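# Do we need a written rule for sim-only sign-off?

**lukgate_rob** - Wednesday, 09:14

Our place is about to adopt a house rule that any pick routine has to pass in simulation before it goes near the real arm.
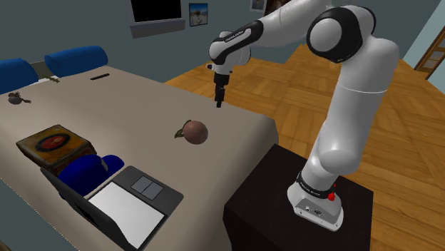 Fine so far. What bothers me is the second half, which says that once it has passed 32 runs in sim, the first run on hardware can be done at full speed with one person present. I think that is daft. A simulator has perfect friction and objects that never roll unless you tell them to. Am I being old-fashioned?

---

**Béla Sárközi** - 09:40

No. We had the same wording at Drummond for a while and took it out. A sim pass tells you the path is sane and the arm won't fold into its own pedestal. It tells you very little about what happens when the fingers close on something round and shiny.

Where did the 32 come from? Did anyone say?

---

**lukgate_rob** - 09:52

I asked. It was "the number in the spreadsheet".

---

**parquet_pete** - 10:05

Going to disagree a bit. We've done 2,000 sim runs on a tabletop job and the hardware matched well enough that I stopped worrying. If your scene is cluttered, with a laptop, a box and a bit of fruit on a cloth, that's already a harder test than the bare grey plane most people use. Slow first runs cost us half a day every time and never caught a thing.

---

**Shota Hamada** - 10:31

Pete, "never caught a thing" is what everyone says up to the week it does. Did you model the cloth as cloth, or as a flat surface with a cloth picture on it? Real tablecloths bunch up. One finger snags and you've dragged the lot towards the edge, laptop included.

Our rule, for what it's worth:

- first hardware run at reduced speed, always
- two people, one with a hand on the stop and doing nothing else
- anything that changes the gripper, the payload or the table height sends you back to the start

Nobody loves it. It fits on one side of paper, so people do read it.

---

**parquet_pete** - 10:48

Flat surface, I'll give you that one. I still say two people is overkill for a small arm. Half the time the second one is on their phone.

---

**flivis_user** - 11:20

Does the sim count as evidence at all, if an inspector asks? Our Flivis rep says yes, the Alline rep says no, and neither would put it in writing.

---

**Béla Sárközi** - 11:37

Then treat it as a no. I'd keep the logs with the risk assessment but not lean on them. Also write down which version of the scene you ran. We once found six copies of "final" with the table at different heights - and no record of which had been signed off.

---

**lukgate_rob** - 13:02

Thanks all. I'm going to ask for reduced speed on the first run and for the scene version to go on the form. I'll push for two people as well, though I expect to lose that one.

---

**Shota Hamada** - 13:15

Ask them who presses the stop if the one person is leaning over to look at the screen. See what they say and post it here.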